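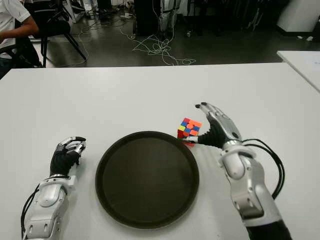 *The tray and the cube.*

My aunt left me a round brown tray and a cube. The rest of the house in Flullcombe went to my cousins, who wanted it. The letter from the lawyer listed the two things on one line, as though they were one thing: tray, dark, with cube.

I drove over from Otwood to get them. It was 154 miles and I did it in one go. My cousin had put them on the step in a grocery bag. He had a phone at his ear and waved at me through the window.

At home I put the tray in the middle of the white table and set the cube next to it. The cube was scrambled, red and orange mostly where I could see it, with some blue and yellow. In all the years I visited her I never saw it any other way. She used to pick it up after supper, turn it a few times, and put it down in the tray. Then she would move it to the table. Then back in the tray. I was a kid and thought this was a game with rules I would learn when I got older.

I never did learn them, so I called the house and asked. My cousin didn't know. He passed the phone around the kitchen while they ate.

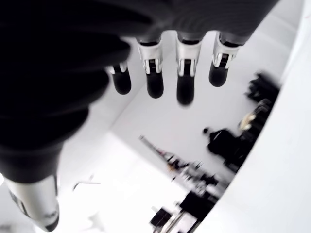

It had to be in the tray by bedtime, a voice on the phone told me, and out of it by breakfast, and if you moved it yourself she would know. I asked how she would know. There was chewing, and then the voice told me that she just would, and that they had all tried it at least once.

I asked if she had ever solved it. The voice thought not. She had bought it at the Zadevano market for 2 dollars, already mixed up, and told the man she liked it that way. Then they had to go. There was pie.
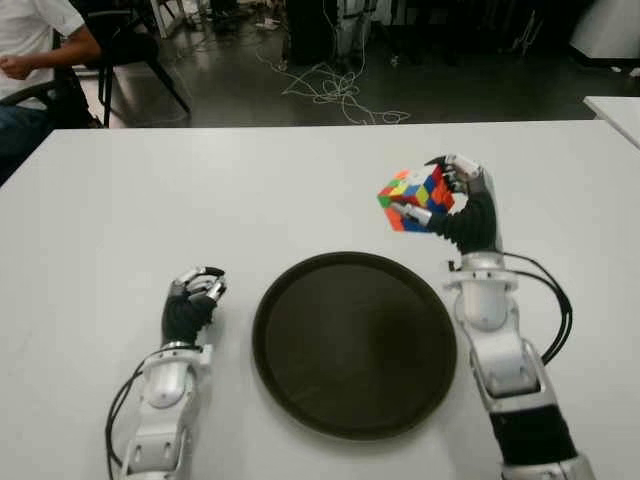 ## The second week

I followed the rule. In at night, out in the morning. It took no time at all and I had no reason to do it.

In September I missed a night. I had been working late on the Solanki account, 800 invoices that all had to be checked by hand, and I went to bed with the cube still on the table. I woke up a little after four and lay there. I told myself it was a toy. Then I got up, went down in my socks, and put it in the tray. It made a small click on the bottom. I remembered that click from when I was eight and slept on the couch in her front room. I had always heard it just before the light went off in the hall.

I sat at the table until it was time to take the cube out again.
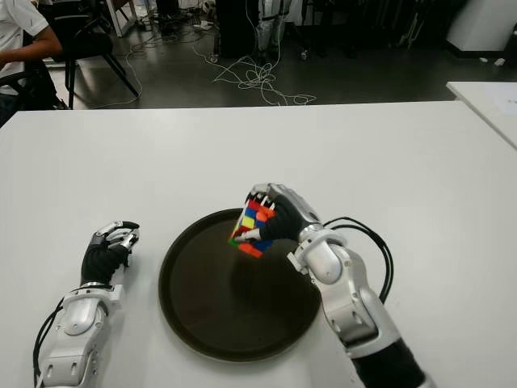
**Dana Wexcombe**
Fiction contributor

My cousin called on a Sunday. They were selling the house and had found a box of her papers. Most of it was gas bills. There was one sheet in her writing, and he read it to me. It said the tray was to stop the cube from rolling off the nightstand when the trucks went by, and that in the morning she needed the tray for toast.

He asked if that helped. I said it did.

"Do you want the sheet?" he asked.

I told him to mail it. After we hung up I made toast, and I took the cube out and put it on the table, to the right, where she kept it. I ate the toast off the tray. There were crumbs, and I wiped them up with my sleeve, and that night I put the cube back in.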